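Skolline Play and Language Room
Progress report for the Lüthi small grants program
Period covered: July to November
Prepared by Nélida Henríquez

Summary

The room is open four mornings each week and the pretend food collection, which was the main purchase under this grant, is in use. Of the money received we have spent $2,327. The remaining part is kept for the storage shelves, which are late. I explain this below.

What was bought

The play food was ordered in two lots. The first lot was fruit and bread and it arrived in July without problems. The second lot was vegetables, and here we asked for kinds that the families in our program really cook at home. Fathima Khondokar made the list after talking with parents at the morning drop-off. Several of them told her that the usual sets have only carrot, tomato and corn, and that their children did not know what to say about them. So we asked for bitter melon, radish, sweet potato and pumpkin among others. The supplier, Drastness, had to send one box back to its own warehouse and we lost almost three weeks.

We bought also plates, cloths and two low tables. The second table has a leg that is not quite level and Jade Bloxham has put a piece of felt under it for now.

How the room is used

There are 37 children enrolled, in small groups. Each group begins at 9:15 with a song, then the children go to the tables. One table is always a "shop" and the other one is a "kitchen". The adult sits with the children and names the food in English and, when she can, in the home language of the child. Binta Olatunji has prepared word cards in seven languages. The cards for two of them still need checking by a parent.

I want to mention one change from our application. We had planned to put all the food out in big baskets. The children emptied the baskets on the floor and did not talk very much. Since September we put only a few pieces on a plate, and the adult waits for the child to say something first. The talking is longer this way, and the packing up at the end is much easier for the staff.

Vegetable plate, kitchen table

The radish is the white one at the back, and the bitter melon is the pale green one at the front left. The orange pumpkin is a favourite colour for the younger group. The sweet potato has caused some discussion, as two of the mothers call it by different names, and we have written both on the card.

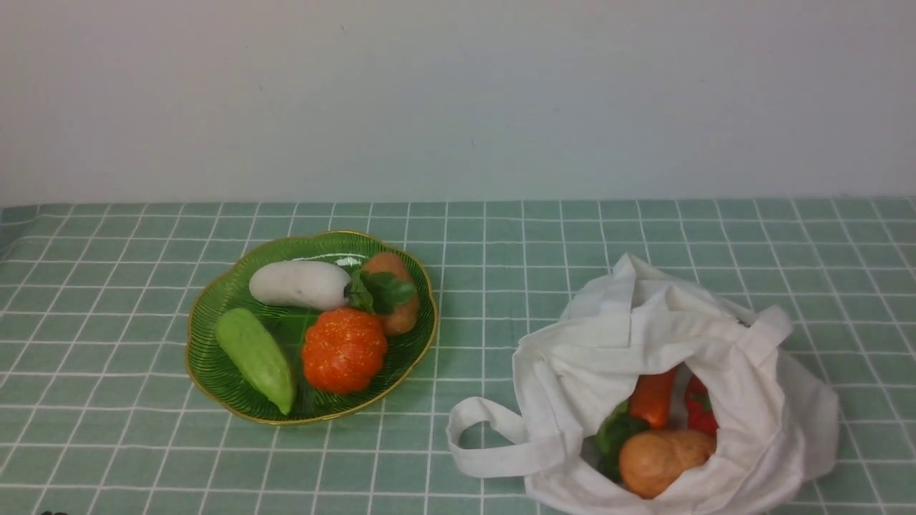 Difficulties

The shelves from Fatum were promised for September and have not come. Javiera Zapata has telephoned them and we now expect delivery before the end of the term. Until then the food is kept in boxes under the sink, and every box must be lifted out in the morning.

Next period

We will finish the word cards, install the shelves and hold one open morning for the families. I will send the final receipts together with the next report.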